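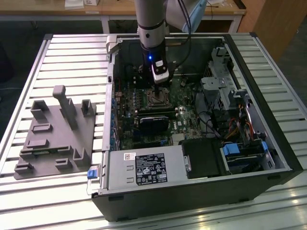 Notes on contact-aware descent and why I rewrote the approach planner

For most of November I was chasing a fault that looked like bad calibration. The arm would come down over a PC chassis, stop where the planner told it to stop, and then the lateral correction step would walk the tool the wrong way by a small amount. Sometimes it was small enough to ignore. When the target is a CPU socket lever it usually isn't.

The cell is for desktop teardown. The tower goes on its side on the extrusion table, panel off, interior up, and the arm works vertically into it. The software stack is ours except for the vendor's joint controller, which we treat as a black box that accepts position targets and reports joint state. Everything above that is a planner, a perception node, a task executive and a logging tool called Kisdale that Hamdia Wolde wrote and that has outlived two rewrites of everything around it.

What the old planner did

The old approach planner was called Drostum. It took a target pose from perception, backed off along the tool axis by a fixed standoff, planned a free-space path to the standoff, and then ran a straight Cartesian descent. Collision checking was done against a chassis model made of boxes: four walls, a floor for the motherboard, one box for the drive cage, one for the power supply, one for the graphics card. Anything not in a box did not exist as far as Drostum was concerned.

This works for a surprising amount of the job. It stops working where the case has things in it that are neither rigid nor box-shaped. Wire bundles are the obvious one. Curved plastic air ducts are the other, and they are worse, because a box around a curved duct blocks a lot of air that the tool needs to pass through. Gemechu Tsegaye's fix was to shrink the duct box by hand for each chassis type. That got us through the first demo and then became a config file with 26 entries in it, most of them uncommented.

The actual bug

The lateral correction step runs at the standoff. Perception takes a fresh depth frame from the wrist sensor, re-estimates the socket pose, and sends a delta. The executive applies the delta and descends.

The delta was expressed in the sensor frame at capture time. The executive applied it in the tool frame at execution time. If the arm was stationary between the two, the fixed transform between them covered everything and the result was correct. If the arm was still settling, it wasn't. Drostum declared the standoff reached when the commanded position reached it, so the frame could be captured while the real joints were still catching up. The error was largest after long moves with a big wrist rotation, and close to zero after short ones. I had been testing with short ones.

I found it by replaying a run in Kisdale with the measured joint state plotted over the commanded state and the capture timestamps drawn as vertical lines. The line was on the slope. I had looked at that plot before with the capture times turned off, because they cluttered the view.

So there were two fixes. Perception now publishes poses in the base frame, computed from the joint state interpolated to the capture timestamp. And the executive waits for measured velocity to drop below a threshold on all joints before it requests a frame. Either one would have hidden the symptom. I wanted both, since the interpolation depends on clock sync between the sensor host and the controller host, and I don't trust that sync under load.

The new planner

Since I had the approach code open anyway, I replaced it. The new one is called Fateslow, which was Lucie Li's comment on the first version's planning time and which has unfortunately stuck.

Fateslow drops the box model for everything except the chassis walls. The interior is a signed distance field built from the depth scan at the start of each job. Cells have one of three labels: hard, soft or unknown. Hard is sheet metal and boards. Soft is cable and thin plastic. Unknown is anything the scan couldn't see, mostly the volume under cable bundles and behind the drive cage.

The cost function treats them differently. Hard cells get a clearance margin and are never entered. Soft cells can be entered at a cost, at reduced speed, with the force threshold lowered. Unknown cells are treated as hard for the wrist and as soft for the fingertips. That last rule is a compromise. Treating unknown as hard everywhere makes half the targets unreachable, and treating it as soft everywhere is how you bend a drive bay.

Labels come from a small segmentation network Zinash Gebremichael trained on our own scans. It is good on boards and metal. It is poor on black plastic near black chassis, where the depth return is also poor, so the two errors stack. For now a low-confidence cell falls back to unknown, and the confidence cutoff is a parameter I have already changed more often than I would like.

Descent is no longer a single straight line. The planner samples tool rotations about the vertical axis, scores the swept volume for each, and picks the cheapest one that keeps the wrist cables out of the drive cage. The swept volume has to include the cables. Our model of them is a capsule along the side of the wrist with a generous radius, which is crude and has been fine so far.

Force handling

During descent the executive watches estimated external wrench, computed from motor currents, at whatever rate the controller gives us. There are two thresholds. The first one pauses motion and requests a new depth frame. The second one aborts and retracts along the path already traveled. Retracting along the recorded path matters more than I expected. The old code retracted straight up, and straight up from under a cable is how you pull a connector.

The gripper also has its own status, exposed on the same topic as everything else, and for a while the executive read a stale value from it after an abort. The fix was one line: clear the cached status on every state transition. I mention it only because it cost an afternoon.

Planning time

The first version took 680 ms per approach, almost all of it in swept volume checks. Chaltu Berhe pointed out that I was rebuilding the wrist geometry for every sampled rotation when I could rotate the query points into a fixed tool frame instead. I also moved to a coarse pass over all rotations followed by a fine pass over the best few. I have not rerun the timing properly since then, so no number here until I do.

Memory is fine. The distance field is stored at one resolution throughout, and a sparse version would be smaller, but it would also be more code.

Things still open

Clock sync. The wait-for-settle rule covers for it, but I want a check that measures the offset at startup and refuses to run if it is too large.

Fixture geometry. The printed plate next to the chassis has uprights on it that are tall enough to matter when the forearm swings over. At present they are in the world model as static meshes at a nominal pose. If someone shifts the plate, the model is wrong and nothing complains. I would like to localize the plate from the same startup scan, which should be easy given how distinctive the brackets are.

Levers. Fateslow gets the tool to the socket lever. It does not know how to work the lever. That motion is still a scripted sequence with hand-tuned offsets per socket family, and there are 11 of them in the repo. A compliant primitive that takes a hinge axis and a latch point would replace most of that. Gemechu has a draft, written against the old pose message, so it needs porting before I can say anything about it.

Chassis identification. We pick the wall model from a job file typed in by whoever loads the case. Reading it from the scan is possible and would remove one way to be wrong. Van Damme, who we do the teardown work for, label their units on intake, so it may be simpler to read their label and skip the vision problem.

Config. The 26-entry duct file is still in the tree. Fateslow doesn't read it. I am leaving it there until Drostum is removed, and Drostum stays until the regression set passes on the new planner with the same seeds. Two cases still fail, both with the wrist rotated close to its joint limit, where the coarse pass throws out the only rotation that works. Widening the coarse pass fixes them and costs time everywhere else. I'll probably add a second coarse pass that only runs when the first finds nothing.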